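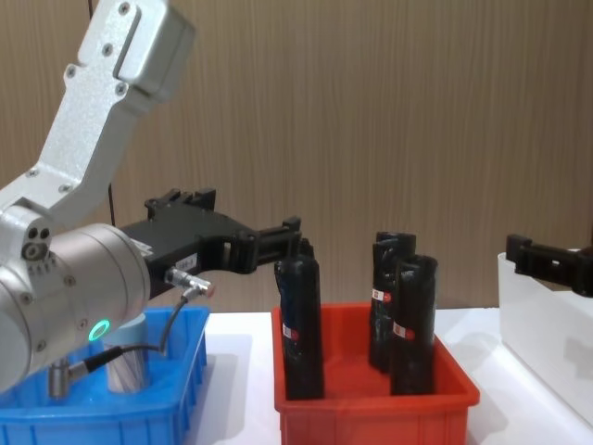 The Floltdale cell with its three sorting bins and three of the black cylinders.

Teaching by hand, two arms at a time

01/03/2023

Floltdale is a two-arm teleoperation project run out of a small lab at Pathirana. The operator moves a pair of leader arms by hand, the bench arms follow, and the joint positions and camera streams are logged together. The task at present is a sort across a blue, a red and a white bin. We spoke to the project's lead operator, who asked that the article stick to method.

The leader arms are built to the same joint layout as the arms on the bench, at reduced scale. "We had a hand controller first," the operator said. "Six axes on one stick, and a trigger. You could place a cup with it but you couldn't place a cup well. With a leader arm, the elbow goes where your elbow puts it, and you stop planning the motion in your head."

Delay was the other early problem. The first version of the link, written on top of the Jirnov motion library, passed every command through a smoothing filter. Operators compensated by overshooting, and the overshoot went into the data. The filter is now much lighter and the arms look rougher in playback. The operator considers that a fair trade, given that the recorded action and the recorded image line up. 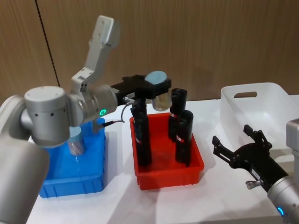
Mevell would keep the heavier filter, on the grounds that a policy trained on jittery hands learns the jitter, and that a few frames of lag can be corrected after the fact if the clock is good. The operator has heard the argument and half accepts it. "The clock is good on a good day. I'd sooner fix the hands. Slow down, rest your forearms on the bench, and most of the jitter is gone before it gets to the log."

New operators get 2 sessions before anything they record is kept. The first is spent closing and opening the grippers beside objects without lifting them. In the second they lift, carry and release, and the lead operator watches the gripper views instead of the overhead one.

"People look at the big picture because it's comfortable," the operator said. "The policy gets the wrist view as well. If the fingers hide the thing you're grasping, you've taught it to grasp something it can't see. So you come in from a bit further out, let the camera have its look, then close."

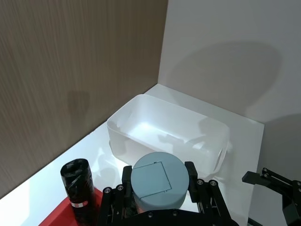
View past the gripper fingers towards the white bin.

Cups and cylinders call for different habits. The clear cups with lids are held with a light closing command so the walls don't flex. The wrapped black cylinders tolerate more force, but they stand close together, and a finger that comes down at the wrong angle will shove the neighbour. The instruction is to grasp the nearest free one first and leave a pair standing until there is room to work. 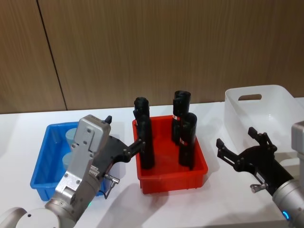
Idle time is the part the operator talks about most. With two arms, one is often waiting, and an early batch had operators letting go of the spare leader arm, which then sagged. The follower sagged with it. Those episodes were thrown out. The current rule is that the waiting arm is parked open, fingers aimed at the work, and held there by a hand on the leader.

The log stood at 1,914 episodes when we spoke. Each is capped at 40 seconds, and anything longer is split or dropped. Failed grasps are kept if the operator recovers within the same episode. "A recovery is worth having. A fumble that ends with me resetting the bench isn't, so it gets a flag and goes in another folder."

Asked what would change next, the operator named force feedback on the leader grippers. At the moment the only cue to contact is visual, and on the cups it arrives late. A test unit is on order and should be fitted in May. Until then, the operator said, they'll keep recording the cups at half speed.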